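首页 > 帮助中心 > 常见问题

Rebane 共享自习室 常见问题(6月更新)

问的人太多了,群里回不过来,先统一写一版。没写到的再问前台。

怎么预约?
公众号菜单点“订座”,选时段,选座位,付款。付完会收到一条短信,里面有门禁码。没收到先看一下拦截箱,大部分都在那里面。

不预约直接来行不行?
行,有空位就能坐。考试季基本没有。晚上八点以后机会大一点。

几点开门几点关?
早七点到晚十一点半。通宵区单独算,要提前一天订,当天订不了,系统就是这么设的,前台也改不了。

价格?
次卡、月卡、季卡三种。月卡300,季卡900里面含一个储物柜。次卡看时段,公众号上有价目表,以那个为准。这页的价格有时候忘了改。

季卡不就是三张月卡的钱吗?
对,多的是柜子,还有座位可以固定。不需要柜子也不在乎坐哪儿的,买月卡就行,没差。

固定座位能换吗?
一个月换一次。想换到窗边的要排队,现在前面还有人。

安静区和键盘区怎么分?
进门左手安静区,右手键盘区。安静区不能敲键盘,不能翻硬塑料文件夹,不能按圆珠笔。鼠标要静音的。有人问机械键盘套个膜行不行,不行。键盘区可以打字但不能讲电话,语音消息转文字看。

网课呢?
戴耳机,键盘区。要开麦的去电话间,每次最长四十分钟,门口写名字登记。后面没人等可以续。

能吃东西吗?
座位上只能喝带盖的。吃饭去茶水间,螺蛳粉、榴莲、韭菜盒子请在外面吃完再上来。微波炉用完擦一下。冰箱里的东西写名字和日期,放过三天没人认领的会清掉。

咖啡收费吗?
美式免费,自己按。豆子换过一次,有人说酸,下一批换回深烘。牛奶在投币的小冰箱里。

Wi-Fi 密码多少?
贴在每张桌子右上角。信号弱的话换 Vister 开头的那个网络,密码一样。下载大文件麻烦避开晚高峰,不然整层都卡。

插座不够用?
每个座位有一个双孔一个三孔。自带插排可以,不要拖到过道上。电热杯、暖脚宝、电煮锅都不能插,去年冬天跳过两次闸,安静区全黑了,那个场面不想再来一次。

空调太冷 / 太热?
每天都有人说冷,每天也都有人说热。出风口底下的位子是11号那一排,怕冷别选。毯子前台可以借,用完还回来,别塞抽屉里。

占座怎么办?
离开超过一小时没扫“暂离”的,前台会把东西收到筐里,座位放出来。被收了的去前台领,别跟坐下的人吵。暂离每天可以用两次,吃饭够用了。

储物柜忘了密码?
带身份证来前台,当场开。晚上九点以后没有人值班,只能等第二天早上,着急也没办法。贵重物品不要放柜子里,丢了我们只能帮着查监控。

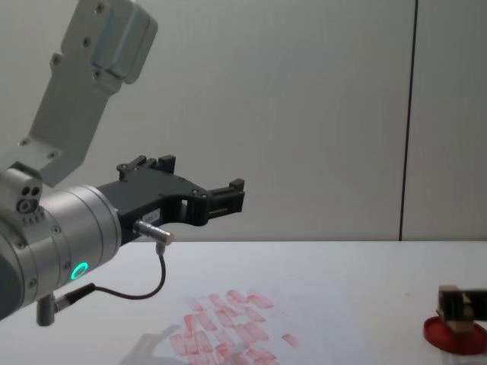

月卡可以暂停吗?
可以,一张卡停一次,最长十四天。要提前说,不能补停。生病的发个病例照片给前台就行,不用跑一趟。

可以转让吗?
季卡可以转一次,两个人一起到前台办,或者视频确认。次卡不能转。群里有人低价收卡,真假我们不管,被骗了也找不回来,自己当心。

退款?
没用过的全退。用过的按已用天数扣掉,剩下的原路退,三到五个工作日到帐。活动价买的不退只能转,买的时候页面上写了。

能开发票吗?
能,电子的。抬头和税号填在订单备注里,月底统一开。急用的单独跟 Janaína Nogueira 说,她管这块,下午在。

带朋友一起行吗?
朋友也要订座。两个人想小声讨论请订讨论间,按小时,最多坐六个人。白板笔没水了跟前台要,不要放回去继续害下一个人。

小孩可以来吗?
十四岁以上可以自己来。再小的要家长陪着,家长也占一个位。

打印?
黑白彩色都有,扫码付。双面默认是长边翻转,要短边的自己改一下,印错了不退。整本教材别在这里印,机器吃不消,楼下复印店便宜得多。

停车?
地下车库前两小时免费,之后自理。电动车停东门棚子里,不能推进电梯。

东西落下了?
失物在前台后面的柜子里,保留一个月。水杯最多,其次是充电头。领的时候说一下颜色和大概哪天丢的。

邻座抖腿 / 叹气 / 吸鼻子怎么办?
公众号里有“悄悄提醒”,填座位号,前台过去说,不会讲是谁提的。真的别自己写纸条贴人家电脑上,之前闹过不愉快。

有投诉或者建议?
发给店长 Libor Zelenák,公众号后台留言写“店长收”就可以,一般隔天回。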